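Gripper Comparison Working Group
Minutes of the meeting held Tue 5 February, Stetthorpe site, with Durnetcombe on the line

Present: three from Stetthorpe, two from Durnetcombe (one of whom could be heard), and the purchasing representative for the first two items.

1. Minutes of the last meeting

Agreed, after the word "consensus" was removed from item 4.

2. Matters arising

The October action on cable labeling is still open. It was moved to the next meeting, where it has many friends.

Purchasing confirmed that the second pair of Zurnel fingers has been approved at 1,350 the pair. Purchasing asked what was wrong with the first pair. A discussion followed and purchasing left.

3. Zurnel and Yazzie fingers, side by side

Stetthorpe reported on the comparison. The plan calls for 400 grasps in total, 200 for each make of finger, split between paper cups and plates. Both makes go on the same hand-held body so that the only thing being compared is the finger. Durnetcombe pointed out that the operators are also being compared, whether they like it or not. This was noted.

Cups are to be picked up on their side as well as upright. The sideways grasp was Durnetcombe's request, on the grounds that cups fall over in real life.

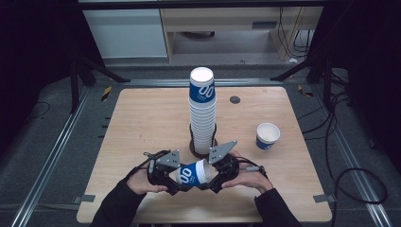
The main worry with cups is squeeze. The Yazzie pad is stiffer, and the operators say they can feel the wall of the cup start to give before they mean it to. The Zurnel pad is kinder but wider, and gets in the way when taking the top cup off the stack. The meeting spent some time on whether a dented cup counts as a successful grasp. Stetthorpe's view is that the cup was held, so yes. Durnetcombe's view is that they would not drink out of it.

Decision: dented cups go in their own column. The column will be called "deformed" – the proposal to call it "Stetthorpe" was not seconded.

4. Plates

Plates were added to the plan at the last meeting without anyone asking how they would be held. The two methods now in use are across the full width, with a pad on each edge, and by the rim alone with one pad on either face. The full-width hold needs nearly all the opening the fingers have. The rim hold needs much less but lets the plate swing, and operators have been correcting the swing with the wrist, which then shows up in the motion log as if it were skill.

It was agreed that the two holds must not be mixed in one run. Runs already recorded with both will be kept, in a folder whose name discourages use.
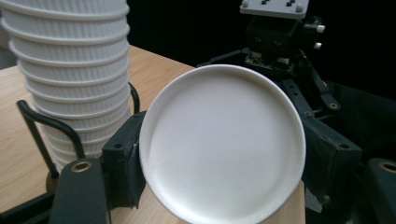
Should the plate runs use the full-width hold for both makes of finger? Full width for both, with the rim hold kept as a separate short run at the end if there is time left in the session.

Durnetcombe asked for it to be recorded that there is never time left in the session. Recorded.

5. Pads and tape

A long item. Tape on the pads changes the grip, worn tape changes it again, and the run sheets have no box for either. Stetthorpe proposed retaping before every session. Durnetcombe proposed leaving the tape alone until it fails, as this is what will happen in the field. Both proposals were described by their authors as the obvious one. 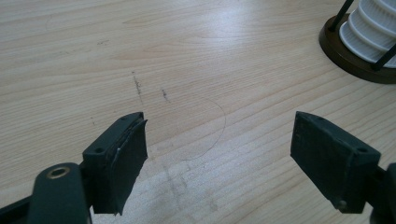
After a break it was agreed to retape at the start of each block and then leave the pads alone until the block is finished, even if somebody finds this upsetting. The same roll of tape is to be used throughout. The operator writes down the state of both pads, left and right separately, before the first grasp and after the last. "Fine" will no longer be accepted as a state.

The tabletop is to be wiped at the same time. Marks on the wood are harmless to the grippers but have already caused one long email about camera calibration.

6. Camera views

We have 2 kinds of view to line up, the one from the head and the one from the gripper. The clocks disagree. Durnetcombe believes the gripper clock is right and Stetthorpe believes the head clock is right, each having set up the one they believe in. A hand clap at the start of every run will be tried until someone writes the proper fix.

7. Actions

Stetthorpe: add the "deformed" column and the pad-state boxes to the run sheet.
Stetthorpe: finish the Yazzie cup block before starting any more plates.
Durnetcombe: write up the full-width hold on one page. One side.
Durnetcombe: find out why their second microphone does not work.
Both: cable labels.

8. Any other business

Stetthorpe asked whether the final report will name a winner. Durnetcombe would prefer a table. Deferred.

Next meeting at Durnetcombe, who will provide lunch.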